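27. Juli 2019
Von Houda Abdel Hamid

Nach Feierabend räumt Bennani zuerst den Tisch mit der karierten Decke ab. »Was vom Essen übrig ist, kommt auf einen Haufen«, sagt er. »Tüten, Folien, Plastikgabeln, alles.« Getränkedosen legt er daneben — die gehen getrennt weg. Den Laden hat er seit neun Jahren. An die Regale mit den Schachteln gehe er erst danach, sagt er, »sonst fasse ich die Ware mit klebrigen Fingern an«. Im Oktober will er einen zweiten Eimer aufstellen.

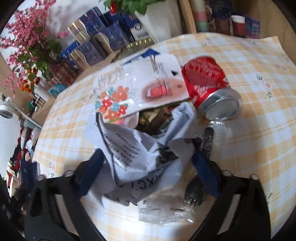
Kontakt | © 2019 Marnby | Nach oben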